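Home / Interviews / Blogging

Jayanthi Pai on writing a newsletter for 768 readers

When I called Jayanthi Pai in January, she had just sent issue 56 of her newsletter, Wirnitz. She writes it from Dratdale, on the three mornings a week when she has no other work. I wanted to ask her why she closed the comments on her blog and moved nearly everything to email.

"I was writing for the search engine," she told me. "Every post had to be long, and every title had to have the right words in it. One day I read an old post of mine and I did not recognize the person."

The blog is still online, and it still brings a little income from advertising. But the newsletter is now the main thing. It has 768 subscribers, and 20 of them pay for the monthly extra letter.

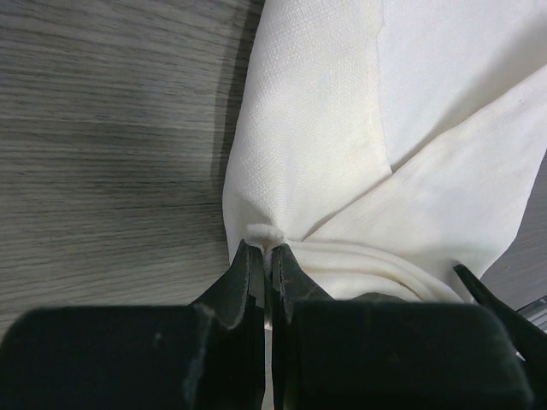

White linen on a gray wooden table.

I asked if 20 paying readers is a disappointment. She thought for a moment. "My friend Iddrisu Dramani asked me the same. He has a big list, and he sells a course. For me it pays the hosting and some books. I would like it to be more — of course I would."

She does not use pop-ups any more. There is one sign-up box, at the bottom of each post, and she says that the people who find it usually stay. The hardest part is the subject line, which she often changes until the last minute.

Her plan for this year is to collect the letters about Sistham, the town where she grew up, into a small PDF. "I have promised it two times already," she said. "So please do not write a date."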